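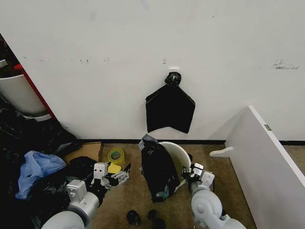

right, flat clearout thread. moving out of the Greston place in November and the letting agent wants it "as found". 8 years of stuff. going in

1/ started with the paperwork drawer. why do I have a manual for a kettle I dont own. why do I have two

2/ Pettigrew Street tip is booking only now btw. you pick a slot online, 10 minutes each, and they do check the reg. next free one was a week on saturday

3/ charity shop on the corner is taking clothes and books again but only in the mornings and no bedding. rang first, glad I did

4/ sold the desk!! bloke offered half, I said no, he paid full. never happened to me before

5/ bin bags: buy the thick ones. got a cheap roll first and they split if you so much as look at them

6/ scuffs on white walls. damp sponge, bit of washing up liquid, go gently. the magic sponge things take the paint off if its cheap matt, ask me how I know

7/ stick on hooks - pull the tab DOWN, slowly, flat to the wall. not towards you. hairdryer if it wont shift

8/ found a 1000 piece jigsaw of a harbour, still sealed. free to anyone who can collect, reply here

9/ carpet next. agent quoted £61 for a clean, which seems alot for one room?? anyone local had it done cheaper

10/ stopping for beans on toast. kitchen cupboards tomorow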